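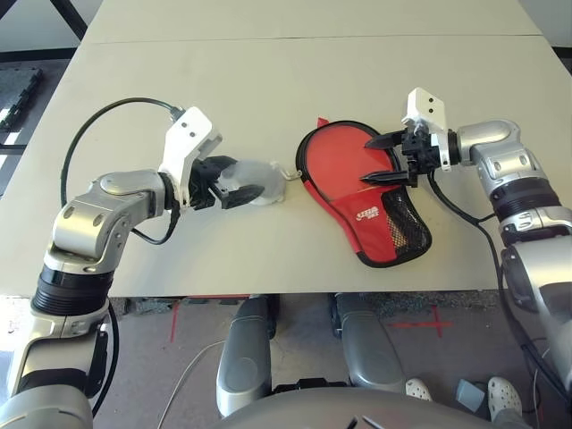
Drirariのデータセンター見学会、行ってきた。忘れないうちに書いておく。帰りの電車でメモを打ちながらなので、文が変なところは見逃してください。Dralton駅からシャトルバス、バス停の場所が案内メールの地図と違っていて一本逃しかける。着いたら受付、持ち物検査、誓約書。誓約書は紙。三枚複写。筆圧が足りなくて書き直し。机が明るいクリーム色で、天板を二枚つないだ継ぎ目がうっすら横に走っているやつなんだけど、うちの検証室もこういう色にしてほしい。今のは黒い天板で、黒いネジを落とすと二度と見つからない。ラックナットを何個失ったことか。色って大事。以下、見学の順に。

まず座学。2023年7月16日開催、日曜なのに会場はだいたい埋まっていた。情シスっぽい人が多め、学生らしきグループもちらほら。司会はKam-wah Koさん。Drirariの運用側の人で、英語と日本語が半々。早口。スライドの切り替えも早い。資料は後日配布とのことなので途中からメモをあきらめて聞くほうに集中。

施設の概要。収容は246ラック。規模としては小さめ、と本人たちが言っていた。大手のクラウド事業者が入るような建物ではなくて、地元の製造業とか病院とか学校とか、そのへんのハウジングが中心らしい。空きはそれなりにあり。営業トークはほぼゼロで、質問されたら答えるくらい。助かる。

建物は1号棟と2号棟に分かれていて、見学できるのは2号棟だけ。1号棟は顧客の都合で不可。2号棟のほうが新しいので、古い設備が見たい自分としてはちょっと残念。

座学で一番おもしろかったのは移行の話。去年、ある顧客の仮想基盤を丸ごと引っ越したときの体験談。旧基盤のホストが古くて、レプリケーションの初回同期がいつまでたっても終わらない。回線が細いのかと思って調べたら、旧側のスイッチのポートが一つだけ100Mでリンクしていた。ケーブルを替えたら直った。以上。会場、苦笑い。自分も笑えない。うちでも三年前に同じことをやっていて、そのときは原因がわかるまで丸二日かかった。監視にリンク速度の項目を入れておけ、という話。帰ったら確認する。たぶん入ってない。

切り替え当日の手順書も見せてくれた(社名は黒塗り)。よかった点をメモ。

・各手順に「戻せるかどうか」の列がある。戻せない手順は行ごと色が変わっている
・時刻が予定と実績の二列。実績は手書きで埋める
・電話をかける相手と、出なかったときの次の相手が書いてある
・DNSのTTLを下げる作業が一週間前の日付で載っている

最後のが地味に効く。うちの手順書だと当日の朝に思い出すことになっている。去年それで昼休みまで古いサーバーにつながる端末があって、総務からずっと電話。

質疑で「レプリケーションがあればバックアップはいらないのでは」と聞いた人がいて、Koさんの回答が短かった。「消したら、消えたことも複製されます」。そのままメモした。上司に見せたい。

休憩。コーヒーあり。紙コップ。お菓子はなぜか塩味のせんべいだけ。

後半、サーバー室。班に分かれて移動。靴カバーをつけて、スマホと社員証と財布以外の金属はロッカーへ。結局スマホもロッカーだった。なので中の写真はなし。以下は記憶だけで書くので、細かいところは間違っているかも。

二重扉。一人ずつしか通れないゲート、体重で共連れを見ているそうで、リュックを背負った人が引っかかってやり直し。ロッカーに入れろと言われたのに。

中はうるさい。思ったより暑くない。冷たい通路と暖かい通路がきっちり分かれていて、暖かいほうに入ると急に夏。ブランクパネルが徹底されていて感心した。空きUが一つも開いていない。うちのラックは穴だらけで、段ボールを切って塞いである場所もある(やめたい)。

ケーブルの色のルール。電源A系とB系で色違い、これはどこでもやっていると思う。管理用LANだけ短めの専用品に統一していて、余長をラックの横でぐるぐる巻かない。「余った分は次に触る人の時間になる」みたいなことを案内の人が言っていた。長さ違いの在庫を抱えるのが面倒では、と聞いたら、面倒です、と即答。

ラベル。両端に同じ文字列、これも普通。ただ印字に日付が入っている。貼った日。古いラベルを見つけたら台帳と突き合わせる習慣になっているらしい。真似する。

次、テープ。これが目当てだった。Esettiのテープライブラリ。実機が動いているのを見るのは久しぶり。保管しているテープは約4000本だそうで、そのうちライブラリの中に入っているのは一部、残りは別室の耐火庫。耐火庫は扉の前まで。中は見せてもらえず。

テープの運用、いまさら聞けない話をいろいろ聞けたので列挙。

・月次のフルは書いたあと必ず別のドライブで読む。書いたドライブでしか読めないテープがたまに出る
・クリーニングテープの残り回数を監視に入れている
・暗号鍵の控えは紙でも持つ。封筒に入れて別の建物
・リストア試験は四半期に一回、対象は顧客に選んでもらう
・バーコードのラベルは自作しない。昔それで読み取り不良が続いたとのこと

鍵の紙控えはうちにない。鍵管理サーバーのバックアップが、その鍵管理サーバーで暗号化されている疑惑がある。書いていて冷や汗。月曜の朝いちで確認。

リストア試験の対象を顧客に選ばせるのはいいと思った。自分たちで選ぶと、どうしても戻しやすいファイルサーバーばかりになる。メールとかDBとか、面倒なのを避ける。わかっているのに避ける。

電源まわりは駆け足。UPS室と発電機。発電機は屋外、フェンス越し。月に一回の試運転をしていて、今日はその日ではない。燃料の補給契約が二社、道路がふさがる方向を考えて別々の地域の業者にしてあるそうだ。バッテリーの交換時期を聞いたら、メーカーの推奨より早めとだけ。具体的な年数は言ってくれなかった。

あと、展示コーナーがロビーにあって、Chengのブースが出ていた。構成管理の台帳ツール。仮想マシンの一覧を取り込んで、担当者が空欄のものを赤く出すだけの画面がまず出てくる。デモ環境なのに真っ赤だった。うちのvCenterをつないだらもっと赤いと思う。「test2_old_消すな」みたいなVMが何台もある。誰が立てたのか不明。消すなと書いてあるから消せない。

価格は1台いくらではなくホスト単位。見積もりはあとでメールでもらうことに。API経由でCSVが出せるか確認するの忘れたた。これもメールで聞く。

アンケートを書いて17時に解散。帰りのバスが一本だけで、全員が一度に並ぶので立ち。座りたい人はアンケートを早く書くこと。自分は自由記述欄に長々と書いて最後尾だった。

もらったもの。クリアファイル、面ファスナーの結束バンド(これはうれしい)、会社案内。結束バンドは黒一色。また床で見失いそう。

次に行く人向けに、細かいことをいくつか。

・名刺は受付で一枚、ブースで何枚か。足りなくなった
・サーバー室用に薄い上着。暑くはないけど冷たい通路に立って話を聞く時間が長い
・駅のバス乗り場は南口。案内メールの地図は北口になっている(指摘したら直すと言っていた)
・昼は駅前で食べてから。施設の周りに店はない。自販機だけ
・耳栓を配ってくれるが、すると説明がまったく聞こえない。自分は途中で外した
・メモは紙とペンで。ボールペンは持ち込みOKだった

うちの宿題。

リンク速度の監視。入っていなければ追加、しきい値ではなく値の変化で拾う。
手順書のひな形に「戻せるか」の列。
暗号鍵の控え。最優先。
クリーニングテープの残回数。そもそも取れる機種なのか要確認。
バックアプの読み取り確認を別ドライブで。ドライブが一台しかない支店はどうする? 保留。
空きUのパネル。見積もり。段ボールはその前に撤去。

1号棟は別の機会に見せられるかも、とKoさんが帰り際に言っていた。古い空調が残っているらしい。日程が出たら申し込むつもり。見学会の資料が届いたら、移行の話のところだけ図を見ながら書き足します。乗り換えなのでここまで。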